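Bonditz Stride Notes

Hello, and thanks for stopping by! Bonditz is a small collection of running logs kept by everyday runners, most of them getting ready for their first 10K. We put it together for coaches, students and anyone curious about how beginners build up their weekly distance — and how often they skip a rest day when they shouldn't.

What's inside

There are 297 logs, one per runner, each saved as a plain CSV file. Every row is one outing, with distance, time, surface, shoe age in miles and a short note on how the legs felt afterward. The notes are our favorite part (people get quite chatty about their calves!), and we left the spelling alone.

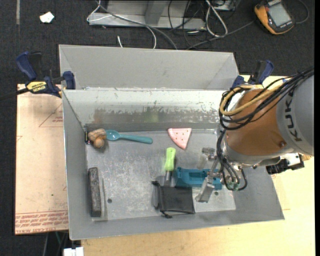
KUKA arm with its gripper over the grey bin.

How the logs were kept

Runners filled in the Derutent form on their phones, usually the same evening. Soreness goes from 0 to 10, and an empty box means the question was skipped, so please don't read it as a zero. Shoe age was a guess for plenty of people. We stopped counting at 400 miles, and anything past that is written as 400.

Files

logs/ holds the runner files
surfaces.txt explains the surface codes
bravo/ holds 95 logs from the Bravo group, who ran mostly on trails
vudlow.py joins everything into one table

The script needs Python 3 and nothing else. Run it from the top folder, and give it a minute on an older laptop.

Known gaps

Treadmill runs are thin on the ground, and hills are recorded only as yes or no. If you spot a row that looks off, open an issue with the file name and row number. We go through them on Tuesday evenings.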